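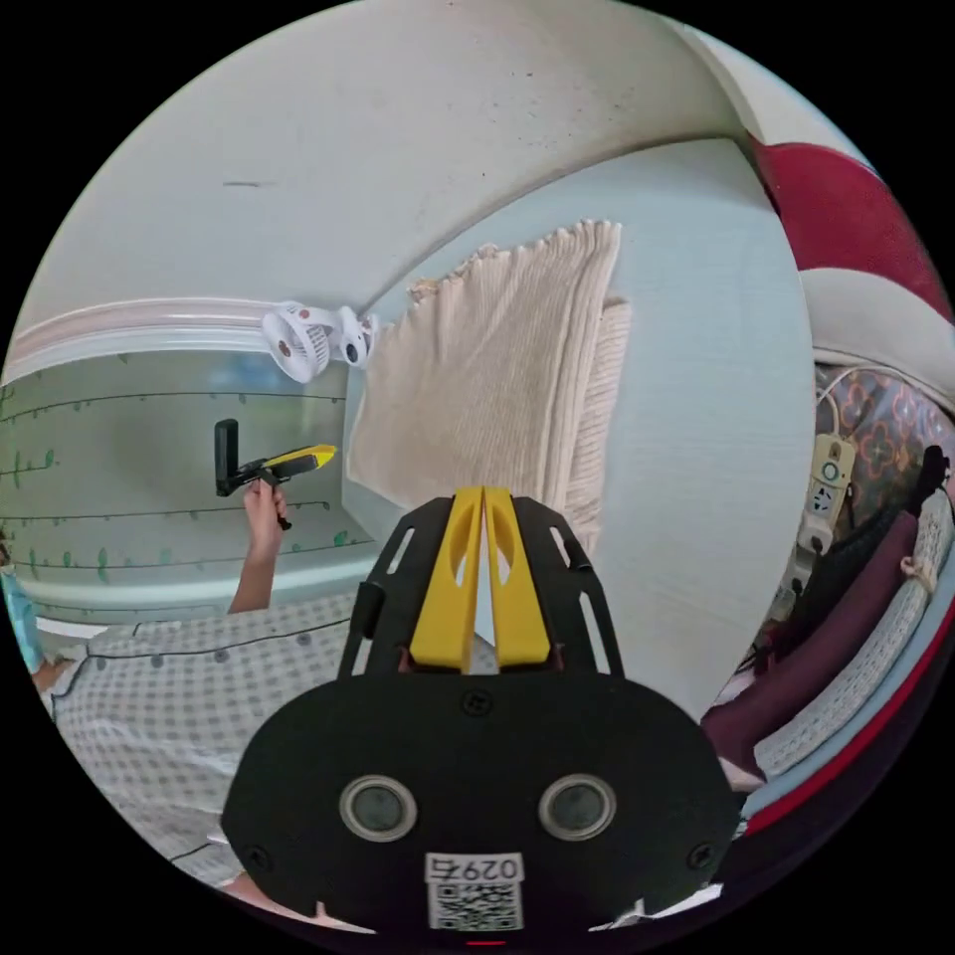
My sister sent me a link in May to a sleep app called Drokau, with the message "this fixed me." She had been using it for 16 nights. I have known her my whole life and I have seen her be fixed by celery juice, a weighted blanket and a man in Tucson who sold magnets, so I did not download it right away.

Then I had a bad week and downloaded it.

Drokau gives you a score out of a hundred every morning. My first one was 34. I had felt fine until I read it. By lunch I was dragging myself around the office telling people I'd had a terrible night, and I believed it, too. The next morning I got an 87, after lying awake from two to four listening to the neighbor's heat pump. I was there. I remember the ceiling.

I wrote to support and asked how the phone, sitting on a nightstand, knew I was asleep. Somebody signing as Elikem Korletey wrote back, very politely, that the app uses "movement and sound patterns." Fine, but lying still and being annoyed doesn't make much movement or sound. I asked about that. He sent me a link to the page I had already read.

The page says the method was tested on 3777 nights. It doesn't say how many people those nights came from, or what the score was compared with. Maybe there's a good study behind it. If there is, I'd put it on the page.

My friend Felista Muli thinks I'm being unfair. Her view is that if a number gets you to put the phone down at ten, who cares where the number comes from. I get the argument. She does go to bed earlier now, and she's nicer to eat breakfast with. But she also skipped a hike because the app told her she was "under-recovered," and she'd been looking forward to that hike for a month — that's a lot of say to hand over to something that thought I slept through the heat pump.

What I've done instead is boring. I moved the charger to the kitchen and bought a ten-dollar alarm clock with a horrible beep. I stopped having coffee after one. Some nights are good and some aren't, and I couldn't tell you which of those changes did anything, if any of them did. I also turned down the thermostat, so that muddies it further.

The free trial turned into a paid plan before I got around to canceling. The cancel button is under Settings, then Profile, then "Your Journey."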